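# Let the nose be slow

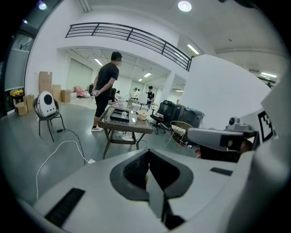 *White walls and a pale grey floor, with the grey arm reaching in from the right.*

Every winter, before the holidays, I receive the same message from friends and from people I hardly know: which perfume should I buy for my sister, my husband, my boss? I used to answer with a name. Now I answer with a request, that they wear the thing themselves for one whole day before they pay. Most of them do not write back.

My opinion is simple and I know it is not popular in the shops. We decide on perfume much too fast. A paper strip, two sniffs, a look at the bottle, and the card is already out. What we have judged in that moment is the first few minutes of something that should stay with us until the evening. The citrus and the light spices are there to greet you at the door. The woods, the resins and the musks are the people you will live with.

I learned this in an expensive way. In June I bought a bottle from Hellotgate, a small house whose colours and labels I like very much. It is called Watden. On the strip it was green and a little bitter, like the stem of a tomato plant, and I was in love with it before I left the counter. By three in the afternoon it had become a heavy vanilla which gave me a headache on the bus. The bottle cost me 93 dollars. It is still in my bathroom cupboard, almost full, and my neighbour does not want it either.

I do not say that Watden is a bad perfume. My colleague Emmanuel Massawe wears it and on him the vanilla stays far in the back, behind something like dry hay. He told me he tested it on three different days, once after running, once in the office and once at a family dinner. I found this a bit exaggerated at the time. Today I think he behaved like a normal person who buys a pair of boots and walks in them first.

The shops could help us with this and some already do. Rotich, where I go when I have a free Saturday, sells small vials of nearly everything on the shelf. They are not free, and I think that is correct, as somebody has to fill them. What I like less is the wall itself. There are 300 bottles on it, the owner says it with pride, and after the fourth one my nose understands nothing. People will tell you to smell coffee beans between two perfumes. For me it only adds coffee to the confusion. Fresh air works better, or the inside of your own sleeve, if you did not spray it.

Then there is the question of reviews. On the forum Trovar the page for one popular fig scent has 761 comments, and I read many of them one evening when I should have been sleeping. They speak about how many hours it lasts, how far it can be smelled, how many compliments it collected at work. Very few speak about whether the writer enjoyed it. A perfume that disappears by lunch can still be a great pleasure, the same as a short song. I have one of rose and pepper that is gone in two hours, and I would not like it to be stronger. I simply put it on again.

I can hear the objection that all this is too serious for a bottle of scented alcohol, and that a present should be a surprise. Fair enough. But a vial is also a surprise. Last year I gave my mother 27 of them in an old biscuit tin, without telling her which was expensive and which was cheap. She kept a little notebook beside it, with remarks such as "church" and "Aunt's handbag" and "no, never." Her favourite was an iris I would have passed in the shop without stopping. She finished the vial in spring, and then we went together to buy the bottle.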